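The Winter I Learned to Look After Dolleo

By Marlene Doucette

The first thing Margit Løken handed me was a lint brush. I had driven out to Plavdale expecting a laptop, maybe a torque wrench, and she gave me the kind of brush you'd use on a wool coat and pointed at a drive wheel. "Hair," she said. "Start there."

Dolleo is a delivery robot, knee high and shaped like a footstool, and it carries linens and paperwork around the Grimel building. It isn't pretty. It has two drive wheels, four casters, a laser scanner tucked into a slot at the front and a depth camera just above it. Margit has been its keeper for three years, and for most of December she let me tag along, get in the way and eventually do a few jobs on my own.

I should say that I'm not an engineer. I write about houses and the things that break in them, and I once replaced a dishwasher pump with a great deal of swearing. That's the level I came in at, and I was pleased (and a little smug) to find that a lot of robot care is right at that level.

So, the wheels. Hair and thread wind around the axle between the tire and the hub, and you can't see it until you tip the machine on its side and turn the wheel by hand. You cut it with a seam ripper, pull it with tweezers and then brush. Margit has two seam rippers, and one of them is hers alone and has tape on the handle. I used the other one. The left wheel took me most of a morning, and what came out looked like something you'd find under a couch.

Then the battery. Dolleo had 1370 charge cycles on its pack when I met it, and Dale MacDonald, who handles parts over at Cormier, wanted the pack swapped before the new year. He drove the replacement over himself and stayed for coffee. Swapping it is four screws, one plug and a strap, and the strap is the hard part! It goes through a slot made for somebody with fingers like knitting needles. Margit does it by feel with her eyes closed. I did it with my cheek on the floor and a flashlight in my teeth, and it took three tries before Dale stopped making small noises behind me.

With a new pack the weight sits a little differently, and so you redo the wheel calibration. You tape a straight line on the floor, send the robot down it and measure how far it has drifted at the end. Margit writes the drift in a paper notebook with a green cover. Our first run came out 7 millimeters to the right, our second was worse, and then she noticed that I'd left one wheel guard loose. I tightened it. She didn't say anything, which I appreciated.

What took the longest was the map. A robot like this one knows where it is by comparing what it senses to a stored plan, and when the building changes, the plan has to change with it. The second-floor rooms had been redone in the fall, with new paint and some doors rehung, and Dolleo had started stopping short at openings it used to roll right through. Before she lets it try anything new in the real hallway, Margit builds the hallway on a computer and drives a simulated Dolleo through that first.

Begoña Bustamante makes the models. She works from a tape measure and a stack of phone pictures, and she has strong opinions about doors. A shut door is easy, she told me, a flat thing in a wall. An open one is a slab sticking out at an angle, and the angle is never the same twice. So she makes her doors swing, and she sets them at all kinds of angles and lets the software robot work it out. The fancy surfaces she leaves alone. She had picked a brown marble for some of the walls simply because it was in the library and she liked it, and Margit has been teasing her about it ever since.

They ran 2358 practice trips in the model over a couple of nights. I asked if I could stay and watch, and Margit said I could, but that it would be like watching laundry. I lasted until the sandwiches were gone.

In the morning we went through the trips that had ended in a stop. A fair number of them came down to one number, the safety margin, the bubble of space the robot insists on keeping between itself and anything solid. It was set at 300 millimeters on each side. Fine in a lobby, hopeless at an opening with a door leaning into it. Clémence Delaunay, who signs off on safety for the building, let us bring it down for doorways only, and only with the speed cut as well. She came up to see it done, and she had me read the new setting out loud from the screen while she checked it against her form.
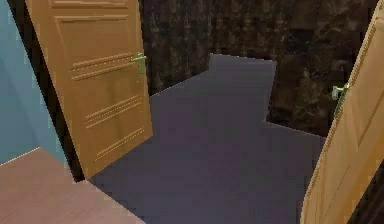 Can you skip the wheel calibration if the model runs went well?

The model assumes wheels that roll perfectly straight, so the real ones still have to be measured on the real floor.

We loaded the new map on December 31, 2020, with the building half empty and somebody's radio going downstairs. Margit wiped the scanner window with a lens cloth, one direction only, and let me press the button. Dolleo backed off its charger, thought about it for longer than I liked and set out down the hall at its new slow speed. At the first doorway it hesitated. Margit put her hand on my sleeve. Then it went through, and I made a sound I'd rather not spell.

It stopped at the fourth one. A door closer had been fitted the week before and the door was resting at an angle that wasn't in anybody's model, so Begoña got her tape measure out and knelt down right there in her good pants. Margit opened the green notebook. I went and got the lint brush, because I could hear something ticking in the left wheel again.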